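The Planner Should Be Allowed to Say It Doesn't Know
By Ashwin Thomas
Last updated 02/01/2023

Most of the arguments I have at work are about laundry. Our group at Nilleldale writes the planning software for a two-armed robot that loads and unloads front-loading washers. People outside the group assume the hard part is the cloth. Cloth is hard, but the part that has cost us the most time is the door.

A washer door is a chrome ring around a piece of dark, curved glass. A depth camera wants a surface that scatters light, and this one sends back the ceiling lights and whatever furniture is behind the robot. In our logs the door is often a hole, or a bump, or a patch of points floating well inside the drum.
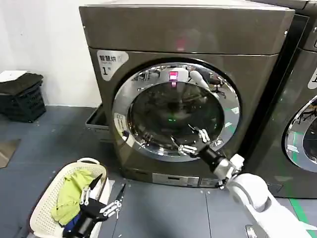

Our old planner, which we called Grukero, took whatever the perception code gave it and treated it as fact. If the door pose was off by 18 millimeters, the plan was off by 18 millimeters, and the arm carried it out with full confidence. We reviewed 278 attempts in December. In 109 of them the first reach had to be stopped or corrected. The usual response to numbers like that is to ask for a better detector. I asked for one too. I now think that was the wrong request.

A better detector still returns a single pose. It gives the planner no way to tell a good estimate from a guess. What we needed was an estimate with an error attached, and a planner that changed what it did when the error was large. When the error is small, go straight to the edge of the door. When it is large, slow down, take a second look from the wrist camera, or make light contact with the ring and use the touch to correct the pose.

Contact is the option people resist. Many of us were taught that a planner's job is to avoid touching anything until the grasp. For a shiny round door I think that rule is out of date. A fingertip is not fooled by a reflection.
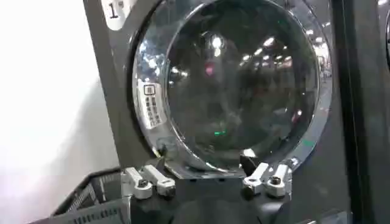
The wrist camera helps, but it has limits of its own. Up close the glass fills most of the view and the reflections move when the arm moves. We give its estimate less weight on the glass and more on the edges and on flat parts like labels, which stay put on the machine. That weighting is a short table in a config file. It did more for us than a month of retraining.

The fair objection is time. Lo Presti, who runs the scheduling side, points out that every extra look adds to the cycle, and a robot that pauses at each door will look slow in a demo. He is right about the demo. I would still take the pause over a failed reach, which ends with a person walking over to reset the arm.

My other complaint is with the tools. Troso, the viewer we use for replaying runs, draws every object as a solid shape with a sharp outline. A door we are sure of and a door we are guessing at look the same on the screen. Engineers trust what they see there, and so bad poses get through review. We have patched it to draw the spread of the estimate as a faded band. It is ugly and I would like it to be the default.

Related
Writing logs you can replay
Why we stopped tuning grasp scores
Two arms, one collision checker
Notes on camera calibration at the wrist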